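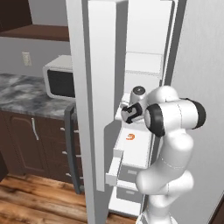 Every December our budget meeting in Tatbridge arrives at the same question: how many arms do we buy next year? I think it is the wrong first question, and I would like to explain why.

An arm that must put a small container on a refrigerator shelf does not need only an arm. It needs a kitchen. At first this kitchen can be a simulated one, and I believe we should pay for it before we pay for any hardware. The door, the drawers and the height of the shelf can be changed in an afternoon. In a real room each of these changes is an order, an invoice and a wait.

Last year we asked for 360 hours of simulation time and received 96. The rest of the money went to a second arm from Haugen, and it stood in its box at Cerkside for ten weeks, as the test kitchen had no budget line. I do not blame the arm — it is a good machine.

My colleagues say that simulation hides the difficult things, such as friction and bad light. This is true, and I do not propose to stop testing in real rooms. But reach is also a difficult thing. If the elbow meets the refrigerator door, I prefer to learn it before the purchase order is signed.

For Gukholm I have therefore asked for 948 hours and no new arm until the layout is fixed.

28/07/2020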